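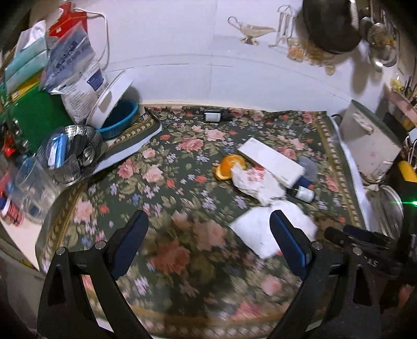 Give it a week before you decide anything, Nahuel Tapia told me when I said the Walow hand-held gripper felt odd on the first day, because the hands need longer than the head does. He was right, and I'm now at the point where I look for excuses to pick things up with it!

I've had the Walow for 15 days, after most of a year on the Letier, and the big change is in the linkage. The two arms open wide and close with very little squeeze - my Letier always had a stiff spot halfway, and by evening my thumb knew all about it. The soft fingertip pads are lovely too. Crumpled wrappers, orange pieces, a small bottle lying on its side: all of these used to take me several tries, and most now come up on the first or second.

It isn't perfect. Flat things like a napkin are still a pain (I end up pinching a fold and hoping), and with the arms spread you need more elbow room than you'd think on a crowded counter. Swapping the pads takes 2 tools, where the Letier needed none. The carrying case is junk.

Still, if you collect kitchen demos for hours at a stretch, try one. I gave the Letier to Chaltu Shiferaw, who has smaller hands and likes it fine, and I've already ordered spare pads for mine.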